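About Karum

Karum writes and maintains working rules for robots that operate in home kitchens. The company was set up by Siriporn Kamolrat after six years of safety review on packing lines at Kongkaew. We have 14 staff and two offices.

Our main publication is the Flullska Code, now in its third edition. It covers reach limits, contact force, handling of glass and blades, and the state in which a kitchen must be left at the end of a task. A drawer or pull-out that was opened under a task is closed under the same task, or the log states why it was left open.
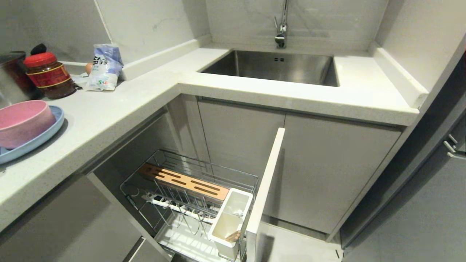 Clauses are tested in furnished kitchens with ordinary groceries and dishes. Each clause is run 30 times before it goes to review. A clause that two reviewers read differently goes back to the drafter — wording is the most common cause of rejection, well ahead of hardware limits.

Eggs, open bags and glass jars come under Part 3, Fragile and Spillable Goods. Knife storage has a separate part and requires a person within reach of the stop control.

Member firms, among them Nustusitz, may comment on drafts but do not vote. Assessment takes about three weeks per model. Comments on the next edition are accepted through May.

Page last revised February 2, 2022.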